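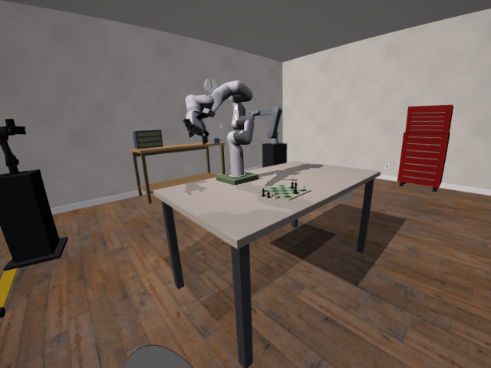 Wed, February. Equipment plan, second pass.

Went back over the Kikby and Greveo quotes for the tabletop cell. Greveo is cheaper on the arm but bills the controller separately, and lead time is 17 weeks. Kikby includes the controller and a base plate. Leaning Kikby unless Greveo revises. Still need freight in writing from both.

Table: keep the existing spec. Stiffness figure from Lam is for a centered load, and we want the base near the back edge. Asked them to rerun it.

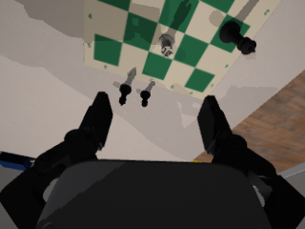 Gripper line is the one I can't close. Gratell wants 2000 for the parallel unit with a spare set of fingers, 5 percent off if ordered with the arm. Stock fingertips are blunt and wide. With the jaws open over the tabletop and two pawns standing close together off the board, clearance between neighboring pieces is what decides this, more than stroke or grip force. Narrow tips are a separate part number, no price yet. Holding the line at the quoted figure plus a placeholder.

Wrist camera: deferred to next budget.

To do:
- Gratell, price and lead time on narrow tips
- Greveo, controller as a bundle
- measure pawn head diameter, send to Gratell
- move floor anchors to the facilities budget if they'll take it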